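Notebook, garment folding, December
Bedroom set, session log plus first look at the policy

Started 9:40. Good day, so I'm writing this up properly while I still remember it.

Where we were: the Prarkau checkpoint (trained on table-only folding) falls apart as soon as the cloth is on a mattress. It pinches too deep, takes the sheet along with the garment, and then the lift drags everything toward the near edge. Haris Dumitrescu has been saying for weeks that the surface is the problem and the garment is fine. I wanted to test that with new demos on beds only, everything else unchanged.

Setup: two hand-held grippers, one per hand, wrist views only, no overhead. Patterned sheets on purpose. The old segmentation step loved plain backgrounds and we got spoiled by it. Target for the bed set was 600 demos, to match the 600 we kept from the table set, so the two can be compared without reweighting.

Raw count after merging everything from Trurnow and Tambunan: 1331 clips. Plenty more than we need, so I could be picky. Threw out anything where tracking dropped on either gripper during the grasp, and anything where the operator let go of a tool to smooth the cloth by hand (more of these than I expected, we're all guilty of it). Took 600 at random from what was left.

The long yellow garment is my favorite of the lot. Laid out lengthwise it gives two long parallel runs of fabric, and the policy has to work at the low end first, where the cloth hangs near the edge of the bed and there's very little to press against.
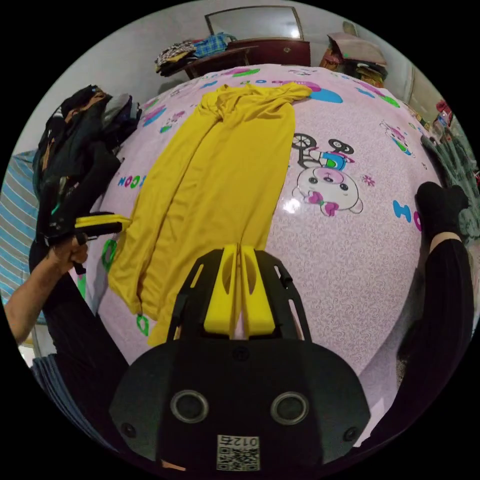

Bed set, yellow garment on the pink cartoon sheet. Jaw tips just above the lower part of the cloth, second gripper at left.

Note on tips: keep them close together on approach! When they come in wide, the lower one digs into the mattress and you get a wrinkle of sheet in the grasp. Coming in nearly closed and opening late is slower but the demos are so much cleaner. I re-sorted the bed set by jaw opening at first contact and the late openers are easy to spot in the plot, a tight little clump well away from everything else.

Training: same recipe as Prarkau, same seed, bed set swapped in. Ran it on the Wotetti arms after lunch. 24 rollouts, half with the mixed-in table data and half with bed only.

Result, short version: bed only grabs the sheet far less often, and the difference shows up in the very first grasp. Mixed is somewhere in between, and it hesitates – hovers over the cloth, backs off, hovers again. I think it's seeing two approach styles and can't settle. Really fun to watch, and it matches what Haris predicted, so I owe him a coffee.

Caveats for whoever reads this later: one mattress, one room for the rollouts, and I scored them myself knowing which policy was running. Needs a blind rescore.

To do
– blind rescore, Haris to do it from the video
– filter the table set by the same jaw-opening rule, retrain mixed
– try a softer mattress
– second fold is still bad in both, the top end bunches up and neither policy flattens it. Separate entry.

Stopped 6:15, arms parked, data copied.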